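検索 キーワードを入力 検索

Sternby 公開日の見学記

先日、Sternbyという会社の公開日に行きました。家具の会社Gunlowの知り合いにすすめられて、二月に申し込みをしました。参加者は18人で、私は午後の組に入りました。私は日本語がまだ勉強中なので、まちがいがありましたらお許しください。

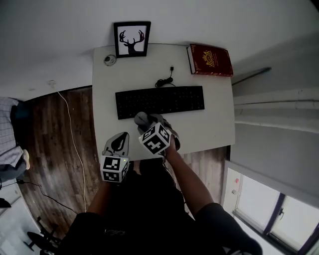

机の部屋にて。
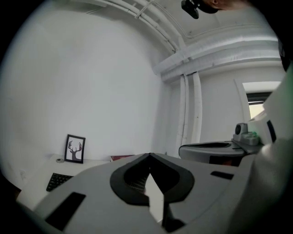
最終更新日:2018年6月5日

見学は二階から始まりました。最初の部屋は、机のまわりの物の置き方を考える部屋です。白い長方形の机が白い壁につけてあります。机の奥に、黒い額に入った鹿の頭のシルエットが立てかけてありました。角がとても大きくて、私はこれが一番気に入りました。

右の奥の角には、暗い赤色の厚い本が置いてありました。表紙に金色の模様があり、ページのふちも金色です。何の本か聞きたかったのですが、案内の方の説明が速くて、聞く時をのがしました。キーボードは黒い色で、数字の部分もある大きい形です。マウスは灰色でした。私の家の机は本と紙でいっぱいなので、このくらい物が少ない机はうらやましいと思います。キーボードの後ろでケーブルが小さく輪になっているのも見ました。私も同じように輪にしてみようと思います。

床はこげ茶色の木の板で、すれたあとが所々にあります。新しい白い机と古い感じの床は、意外によく合っていました。天井の下には白い太いダクトがあり、白い管が二本、壁をまっすぐ下へおりています。全部白なので、あまり気になりません。

次にWikeという展示室へ移りました。いすの見本が31脚あり、座ってもよいと言われました。私は背の低い木のいすを選んで、長く座ってしまいました。売店では布の見本帳を1,037円で買いました。少し高いですが、色の名前が日本語と英語の両方で書いてあり、勉強になります。

帰りのバスは17番です。停留所は正門を出て左にありますが、看板が小さいので注意してください。次の公開日の予定は、まだ発表されていないそうです。

関連する記事
・Mosowの木工市に行きました
・Gunlowの展示会メモ
・小さい机の片づけ方
・バス17番で行ける場所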